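Print this thread | E-mail this thread

Tamer Khoury
Read the Salazar paper on my way in this Wednesday. Robot tidies a living room, 469 trials, very high success rate. I have some grumbles. A thread.

The method first. You show the policy a short demo of a person tidying, and it is meant to work out where things belong. Fine idea. The Brasness group tried much the same and got a far duller result, which I trusted more.

My trouble is with what they call success. A cushion counts as tidied if any part of it ends up touching the seat. Any part! My nephew tidies to that standard.

The set-up is the usual one: cream tufted sofa, blue pillows up on it, a white one on the carpet leaning against the front, two dark hands waiting to be useful.

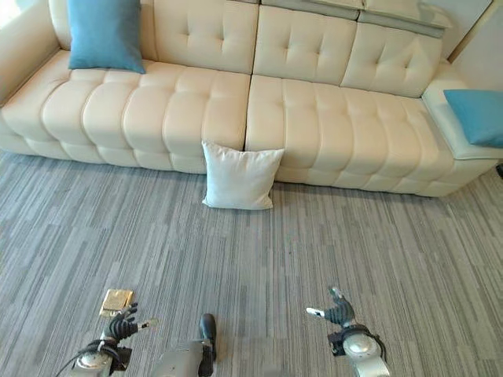 Photo: Tamer Khoury / Relambridge

A white cushion propped upright is a kind start. You can get fingers behind it. Lay it flat on that streaky grey carpet and then show me the number.

They did run flat starts, to be fair – 15 of them, in the appendix, with 2 successes. That never made it to the abstract.

Also only one sofa. 'Generalises to homes' is doing a lot of work there.

Clultgate say they'll repeat it in December with other furniture. I'd like to see the scoring rule fixed before anyone starts.

Print | E-mail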